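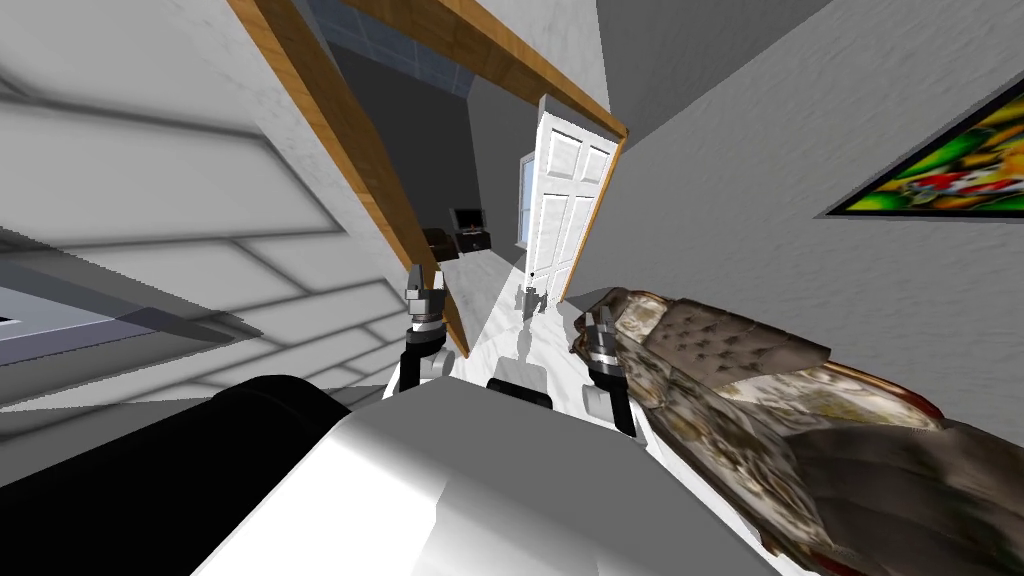
棉兰，七月

大家晚上好。我是 Cempaka Tarigan，在棉兰做会计，业余时间学中文。今天想写一串关于量词的帖子。如果我的句子有不自然的地方，请告诉我，我会很感谢。

我先说明一下，印尼语也有量词，所以我不能说这个东西对我完全陌生。我们数人用 orang，数动物用 ekor（意思是尾巴），数很多别的东西用 buah（意思是水果）。一辆车、一座房子、一个国家，都可以用“水果”来数。而且平时说话可以省掉，省掉了也没有人觉得奇怪。

问题就在“可以省掉”。我带着这个习惯进入中文，第一个月一直说“三书”“五椅子”。老师听懂了，但是她的眉毛动了一下。后来我每次忘记量词，就会想起她的眉毛。

我的学校叫 Hokwood，在一家药店的楼上。晚上的班，从七点开始，楼下药店的卷帘门关的时候声音非常大，我们就停下来等它关完。我们班一共四个同学。人少的好处是每个人都要开口，坏处也是每个人都要开口。

开始的时候我用“个”解决一切。一个书，一个狗，一个裤子，一个雨。（“一场雨”是后来才学到的，我到现在还是很喜欢“场”这个字，好像雨是有人安排演出的。）

用“个”，中国朋友都听得懂。去买东西也没有问题。我曾经觉得这样就够了，直到期中测验，我考了71分，扣分的地方差不多都在量词。老师用红笔在“一个鱼”旁边写：“条”。在“一个纸”旁边写：“张”。没有别的评语，就是一个一个的字。

回家的路上我有一点不服气。鱼为什么是“条”？我想因为鱼长。那么筷子也长，为什么一根筷子是“根”，一双筷子是“双”？蛇是“条”，狗也是“条”，也可以是“只”。那么猫可以是“条”吗？我问了，不可以。猫也不短啊。

老师说：“狗以前的人就这么说。”我觉得这个回答很公平。印尼语里桥也是“水果”，我也解释不了。

于是我去 Wijaya 书店买了空白卡片，200张一包。收银的女孩问我是不是要办婚礼，我说不是，是要背量词。她看了我一会儿，给了我一个比较结实的袋子。

卡片的做法很简单，写给也想试的人：正面写名词，背面写量词，再加一个句子。句子一定要是自己生活里会说的话。我最初从词典里抄例句，“一艘军舰驶出港口”，背得很熟，可是我一辈子大概不会有机会跟人说军舰。

后来我改写成自己的：“妈妈晒了一条床单。”“我丢了一把伞。”“隔壁有一只公鸡，四点就叫。”最后这一句我用得最多，可惜它是真的。

有朋友推荐我用 Getix，是手机上的卡片软件。我试了几个星期。它会提醒你今天该复习什么，颜色也好看。可是我在手机上点得太快，手指比脑子先知道答案在哪里。我还是回到纸的卡片。如果你习惯用手机，也许 Getix 对你更合适，每个人不一样。

本子我用 Ralaneck 的，横格，纸比较厚，钢笔写了不会透过去。我在本子里给每个量词一页，看到新的名词就写进去。“张”那一页先满了：纸、票、桌子、床、照片、嘴、脸、弓。桌子和床我可以理解，有一个平的面。脸我想了很久。弓我到现在没有想通，有人说跟“张开”有关系，我把这句话用铅笔写在旁边，等以后确认。

“把”那一页也很有意思。伞、刀、椅子、钥匙、茶壶，都是手能抓住的地方。然后还有“一把年纪”。我看到的时候笑了，年纪也可以用手抓吗？我今年也算有一把年纪了，抓得不太稳。

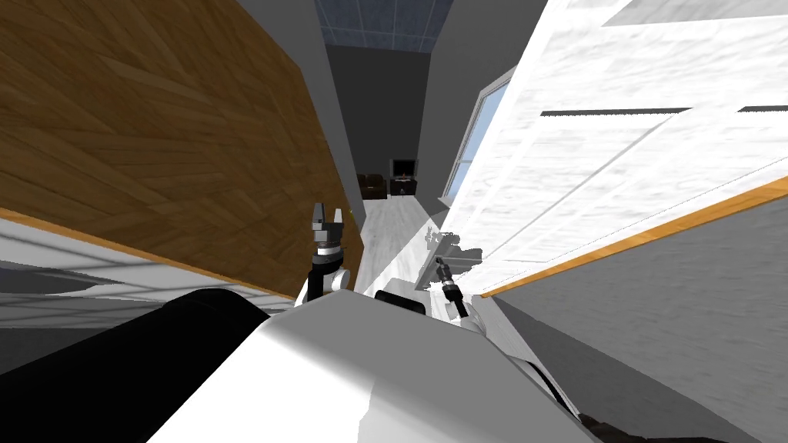 关于量词，我现在最喜欢的练习是看到什么就数什么，当然是在心里数，不要在公共汽车上念出声（我试过，旁边的阿姨换了座位）。不需要特别的东西，越普通越好。比如上面这一处：木纹的，我说“一块板”；白色的，像大理石花纹的，也是“一块板”；中间往里面去的是“一条走廊”；走廊的尽头，远远的，是“一个房间”，也可以说“一间房间”，不过老师说“一间屋子”听起来更舒服。白色板上有深色的横缝，我写“一道缝”，同学写“一条缝”，两个都对。还有板边上橙色的细边，我想说“一条边”，然后又想，是不是“一道边”比较好？写到这里我已经忘记我要去做饭。

“道”和“条”的区别，我问过几个人，得到的回答都不一样。一位上海来的客户说，“道”好像有一点挡住你或者穿过你的感觉：一道门，一道墙，一道光，一道伤疤。“条”就是安静地躺在那里：一条路，一条河，一条毛巾。我不知道语言学家同意不同意，但是我靠她这句话答对了好几个题目。

然后又遇到“一道菜”和“一道题”。菜没有挡住我。题挡住我了，所以题我可以接受。

说到菜，想讲一件小事。我请那位客户在家里吃饭，做了 arsik，就是我们卡罗人和托巴人都会做的香料鱼，放很多姜黄和 andaliman。我提前练习了一句话：“请尝一尝这道鱼。”她很客气地吃了，然后说：“这条鱼真好。”我马上紧张，是不是又错了？她说没有错，“这道鱼”是说菜，“这条鱼”是说鱼。同一个东西在盘子里，换一个字，就从厨师的作品变回河里的动物。

我很久没有因为一个字这么高兴。那天晚上洗碗的时候还在说，这道鱼，这条鱼。妈妈从房间里问我在跟谁打电话。

下面写几个我经常弄错的，给同样在学的人参考。都是我自己本子里的，如果有错，责任在我。

“双”和“对”。鞋、袜子、筷子用“双”。夫妻、耳环用“对”。眼睛两个都可以。裤子虽然有两条腿，但是是“一条裤子”，不是“一双”。英语好的同学特别容易在这里掉下去，我们班的一位就一直说“一双裤子”，大家问她另外一条给谁穿。

“件”和“套”。衬衫是“一件”，西装如果连裤子一起是“一套”。事情也是“件”，行李也是“件”。家具可以说“一件家具”，一整组的话是“一套家具”。房子也可以是“一套房子”，我第一次听到的时候以为房子要穿在身上。

“家”和“间”。商店、公司、医院用“家”，房间用“间”。但是我听马来西亚和新加坡的朋友说“一间公司”“一间餐馆”，他们说得很自然。我问老师算不算错，她说考试写“家”，去槟城吃饭说“间”。我觉得这是我听过最实用的语法规则。

“位”和“个”。对客人要用“位”，这个我记得很牢。可是说自己的时候不能用“位”。我有一次打电话订餐馆，说“我们两位”，后来知道很多人也这样说，尤其在餐馆里，所以没有关系。更严格的说法是“我们两个人”。我现在订位还是会停一秒钟想一想。

“阵”“场”“顿”这几个，是我觉得最难的，因为数的不是东西，是时间里发生的事。一阵风，一场病，一顿饭，一顿骂。饭和骂居然在一起！我跟妈妈解释这个，她说一点也不奇怪，她小时候这两样经常一起来。

还有借来的量词：一碗汤，一杯水，一车人，一屋子烟，一肚子气，一脸汗。这一类对我反而容易，因为印尼语也有 sepiring nasi（一盘饭）、segelas air（一杯水）。我喜欢“一肚子气”。工作到月底结账的时候，我每天带着它回家。

我也想诚恳地说说失败的方法。我试过把量词编成一首歌，用教堂里一首老歌的调子。歌是背下来了，但是要用“棵”的时候，我必须从第一句唱到“棵”。跟人说话的时候，对方等不了这么久。所以不推荐唱歌，或者请你编得短一点。

另外一个失败：在家里的东西上贴纸条。冰箱上贴“一台”，镜子上贴“一面”，窗户上贴“一扇”。刚开始有用，后来眼睛就不看了。侄子来玩，把“一头”贴在他爸爸背上。“一头牛”的“头”。他爸爸戴着这张纸条去买了鸡蛋。

有人在上一个帖子里问我，学量词到底有什么用，反正“个”大家都听得懂。我想了两天怎么回答。我的工作是跟数字打交道的，一个数字写在表格里，后面的单位如果错了，整张表就不能用。所以我可能本来就喜欢数字后面跟着一点东西。这是我的性格，别人不一定要这样。

还有一个原因比较难说清楚。外公会说一点客家话，是年轻时在种植园旁边的杂货店里帮忙学到的。他数碗、数鸡、数米袋的时候，会小声说几个我们听不懂的字。我小时候以为他在念经。现在我想，里面应该有量词。他已经不在了，我没有办法去问他。

我只记得一个音，听起来像“只”，可是我不敢确定。我问过会客家话的同事，她说要看我模仿得准不准。我模仿了几次，她很有耐心地听，最后说有可能。我就把“有可能”写在本子里“只”的那一页。

补充一下学习时间，因为私信里有人问。我早上出门前看十几张卡片，晚上有课就上课，没有课就写本子。下雨停电的晚上不学，坐在门口吃花生。花生是“一颗”或者“一粒”，这个我也是在门口坐着的时候查的，所以好像也不能说没有学。

还有人问“一枚”是不是现在很流行。我在网上看到“美女一枚”“吃货一枚”，去问老师，她又动了一下眉毛。传统上“枚”用在硬币、戒指、邮票、奖章上。网上的说法听听就好，作文里请先不要写。我写过一次“会计一枚”，她没有扣分，画了一个问号。

接下来我想整理“股”“团”“缕”“丝”这一组。一股味道，一团毛线，一缕头发，一丝希望。我读到“一缕炊烟”的时候非常喜欢，可是在棉兰，我每天看见的是烤玉米的烟，那么大的烟大概不能用“缕”。请问会中文的朋友，这种情况用“一股”还是“一团”？昨天傍晚风往我家吹，我觉得两个都不够大。

回复一下刚才那位网友：谢谢纠正，“订位还是会停一秒钟”我改成“还是会愣一下”，已经抄进本子了。您说“愣”后面的“一下”也是量词，叫动量词。我翻了一下 Ralaneck 的目录，这个我还一页都没有开始。今天先去睡觉，隔壁的公鸡四点要上班。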